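**Demo drivers wanted: Karken sim project, Brurkley office or from home**

Casual, paid, starts September 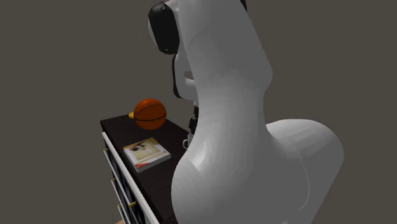

*Dresser-top set in the simulator: book, mug, basketball, arm over top.*

Need people to drive a simulated arm through household jobs so our model has something decent to learn from. Pick up the mug, shift the book, put it back down nicely. Over and over. We've got 1778 episodes on the dresser set so far and 1093 of those passed review. Want a lot more, and from more hands than the same few of us, cause the policy is picking up our bad habits.

**The work**

- Log in to Weda (our teleop program), get a task line, do the task, save or bin it
- Short episodes, most under a minute
- Tag your own failures. A dropped mug is fine, a dropped mug tagged as a success is not
- Views get blocked by the arm's own links on some sets. You'll learn to swing the elbow out first
- Target is 100 saved episodes a week once you're settled in. Nobody gets booted for a slow first fortnight

**Hours and pay**

22 dollars an hour, training hours included. Pick your own shifts between 8 am and 9 pm. Paid fortnightly by direct deposit. Office has desks, a kettle and parking out back off the laneway. From home you need wired internet, a mouse with a scroll wheel and a computer that won't keel over running a 3D scene. We lend the controller.

**Who we're after**

18 or over, allowed to work here. No robotics background needed. Gamers, crane and excavator operators, sewers, anyone patient with their hands. Left-handers very welcome, we have hardly any left-handed data. If 3D stuff on a monitor makes you queasy this probly isn't the job.

**Not part of it**

No real hardware, no heavy lifting, no coding. We record controller input, arm motion and the rendered view. No webcam, no mic.

**To apply**

Email Sibusiso Van der Merwe at the Karken front desk adress, subject line "dresser". Tell us:

- office or home
- hours you can do in a normal week
- which hand
- anything you've done that needed a steady one

No resumé needed. There's a half-hour paid tryout on the Simard practice set, stacking and sorting, and you'll hear back either way. Spots go as they go so don't sit on it. If you did the earlier kitchen round just say so, you can skip the tryout.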